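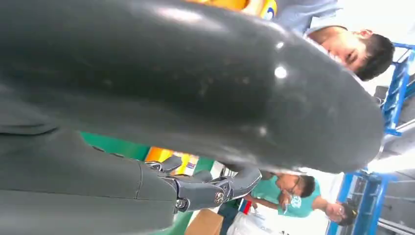
Blue shirt and teal shirt, packing day

Search this forum... Go Advanced search

mintyhal
OK packing people, I need opinions. We send out orange plastic bottles with clear screw caps, and in May we switched from bubble wrap to yellow cardboard sheets with a grid printed on them. I love the stuff! It cuts clean, it stacks in a corner, and I'm not fighting a giant roll that keeps trying to escape off the shelf. We lay the sheet on the green mat, put the bottles on their sides with all the caps pointing the same way, and roll the whole thing up.

My trouble is corners. Out of the last 61 parcels we had 9 come back or get a complaint, and nearly all of them were a crushed corner with a scuffed label (no leaks, thank goodness). Is it the sheet, or is it us?

dorrit_k
It's the sheet. Sorry. Single layer card has no give in it at all. I used it for candles for one winter and went straight back to bubble.

mintyhal
Nooo, don't say that, I've got 400 sheets in the back room.

What I've noticed is that the strips want to curl. You cut one for the cap end, turn around to get the tape, and it's rolled itself up again 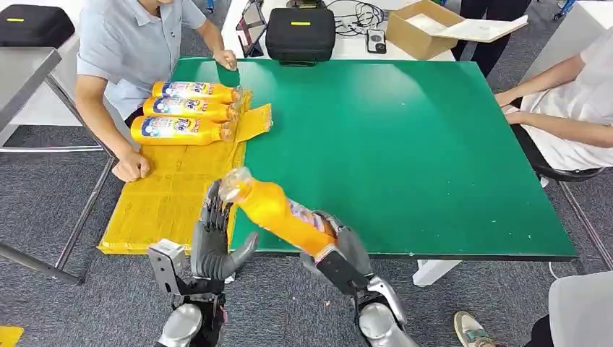 and then it takes two of you, one to flatten and one to tape, and by the tenth parcel everybody is getting sloppy. I tried bending the strips backward over the table edge first and that helped some. Leaving them under a pile of heavy books overnight helped more, but I keep forgetting to do it.

parcelgoblin
Which way does the grain run? Find that out before you buy anything else. Bend a scrap both ways, and the easy way is with the grain. The easy bend should go around the bottle and the stiff direction should run from cap to base. If you've got them turned wrong you'll get curling AND soft corners.

dorrit_k
Grain won't save a label from a box corner. I still say bubble.

parcelgoblin
We'll have to disagree -- I sent 2000 jars out last year in plain card and lost fewer than I ever did with bubble. Bubble pops. Then it's a plastic bag.
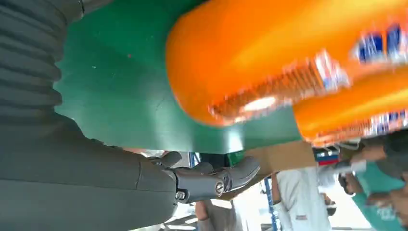 Aurelia Pascu
Board moderator, Packing & Shipping

You two have had this argument before and I enjoyed it then too. Mintyhal, I'd look at your box before the wrap. If bottles lie side by side with nothing between them they rub the whole trip, and it's always the label that shows it. Slip a strip of your card between each pair. I buy plain cartons from Vasiliu and pick the size that leaves a finger's width all around, then fill that gap with crumpled paper. Silby tape for the seam, one pass, pressed down hard at the ends.

mintyhal
A strip between each pair! We've been putting ours in touching. Trying that this afternoon.

elixfan
Vasiliu cartons went up in price again btw. The ones from Vinent are thinner but OK for short trips.

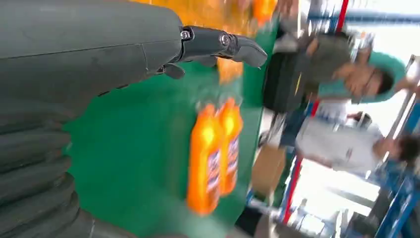
Should the caps all face the same way in the box?

Same way is fine for a single row. With two rows, turn the second one around so the caps sit next to the bases, and the box packs tighter and rattles less.

dorrit_k
Agree with that one at least. I'd also tape over the caps -- a clear screw cap can back off a little on a long drive and you don't find out until somebody emails you.

mintyhal
Tape over caps, strips between, check the grain, books overnight. I'll report back once the next batch has gone out. If the corners are still bad dorrit gets to say I told you so.

dorrit_k
Already typed it up.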